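Rultell Desktop Organiser, corrugated cardboard

We've sold a fair few desk tidies over the years, and this is the one that keeps ending up on our own tables! The Rultell is a plain brown cardboard box split into a grid, with a stack of narrow slots down the left and taller, wider cells down the right. Post, cards and thin packets go in the slots, and the roomy side takes whatever is too fat for them (tape, a stapler, that enormous calculator).

It comes flat in a sleeve and goes together without glue, in 5 minutes if you read the sheet first. The dividers are only slotted in, so you can lean them, shift them or leave a few out and have one really big cell. Spare flaps are included too, and they're handy for closing off a section.

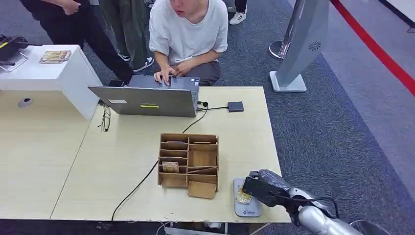
Reader comment from Nandton: had mine on a shared table since July and it's still standing, though I'd love a version with twice as many narrow slots, as the envelopes win every time.

We hear that a lot, and Esten, who make the range, are working on a slimmer insert now. In the meantime 2 organisers sit very happily side by side, and they weigh so little that you can pick the pair up and clear the table for lunch.

Good to know
Holds roughly 2000 g per cell if the load is spread
Sheet made with 60 per cent recycled fibre
Keep away from damp windowsills and mugs
Takes pencil and felt tip nicely, so label straight onto the card
Fits the Hsieh shelf unit, short side facing out

Orders placed by noon on Saturday go out with the next van. Replacement dividers are sold separately.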